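Folded, Boxed, Labeled: Getting Knitwear Through the Off Season

By Wellington Guimarães

Knitted fabric is a structure of loops. Each loop passes through the one below it and is held in place by its neighbors, and most of the stretch in a sweater comes from those loops changing shape. The yarn itself contributes a good deal less. Storage matters for this reason more than it does for woven shirts or denim: a loop held out of shape for several months will keep part of that shape.

The workroom at Pridesska, a knitwear repair business in Tekcombe, receives most of its work in the fall, when closets are opened and sweaters are found with shoulder points, flattened cuffs and small holes. The first two are storage faults. The third is usually moth, and often begins with a garment that went away with food or skin oil on it.

Washing before storage

Everything should be washed or dry-cleaned before it is put away, including pieces worn only once. Clothes moth larvae feed on keratin, which is present in wool, cashmere, mohair and alpaca. They will chew through cotton or acrylic blends where there is soiling to attract them, so a plant-fiber sweater is not exempt.

Wool goes in cool water with a detergent made for it. Press the water out between towels. Wringing stretches the rib at the cuff and hem, and those are the areas with the least fabric to absorb the strain. Dry flat, turn once, and allow a full day beyond the point at which the surface feels dry. A thick collar or a doubled cuff holds moisture at the center long after the body of the garment has lost it, and a closed box will keep it there.

Pilling should be removed at this stage. Use a comb on fine gauges and a battery shaver on heavier ones, with the fabric supported on a flat surface. Shaving over a fold cuts the loops along the ridge.

Folding

Hangers are unsuitable for nearly all knits. The weight of the garment hangs from two narrow areas at the shoulder, and the loops there lengthen. A heavy cardigan that weighs 500 grams will show this within weeks. A fine-gauge top of 145 grams will take longer but will still mark.

The usual flat fold places the sleeves across the back, then brings the hem up to the shoulder. It works, although it puts a hard crease across the upper arm. The Pridesska method is to lay each sleeve down the side of the body, parallel to the side seam, so the sleeve is folded once at the shoulder and not again until the body is folded. Rolling is acceptable for fine knits and for separate sleeves, scarves and leg warmers. Heavy ribbed pieces roll badly. The outer layers travel farther than the inner ones, and the rib opens on the outside of the roll.

Dark colors need a separate check. Charcoal, navy and black hide both soiling and larvae casings, and thin spots do not show until light passes through them. Hold each sleeve up to a window with one hand inside it and spread the fabric slightly. Elbows and cuffs first, then the underarm. Mark any thin area with a loop of contrasting thread so it can be found again when the garment comes out.
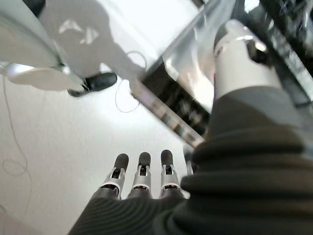 Fine ribbing and thick folds in dark knit. A clear plastic panel runs diagonally behind.

Choosing a container

Rigid clear plastic has largely replaced the cedar chest at the Tekcombe workroom. The advantage is inspection: contents can be checked without opening the lid, and a box that is not opened does not admit moths. Polypropylene is the common choice. Acrylic is clearer and heavier, scratches more easily, and can crack at a corner when dropped.

An 18-liter box suits a small stack of medium-weight sweaters. Larger boxes encourage overfilling, and the garments at the bottom are compressed for the whole season. Heavy pieces go in first. Leave a gap under the lid – the fabric should not touch it.

Clear walls admit light as well as views. Dyed wool will fade along an exposed fold, and the result is a pale stripe that cannot be washed out. Boxes belong in a closet or under a bed. If an open shelf is the only option, line the side facing the window with acid-free tissue. Ordinary newspaper transfers ink and should be kept away from pale yarns.

Cedar and lavender have a modest deterrent effect that declines as the scent fades, and neither will deal with eggs already in the fabric. For a garment under suspicion, seal it in a bag and freeze it for 2 weeks, then let it return to room temperature before the bag is opened. Opening it early lets condensation form on the yarn.

Labels and the April check

Pacheco, who runs the mending bench at Pridesska, labels each box on the short end with fiber, color and date stored. Repairs outstanding go on a second label. Matching yarn is wound onto a card and kept in the same box as the garment it belongs to, so that it ages at the same rate and the color stays close.

Boxes packed in April are checked once at midsummer. Lift the stack out, shake each piece over a white sheet, and refold it along different lines. Vacuum the corners of the box before anything goes back in.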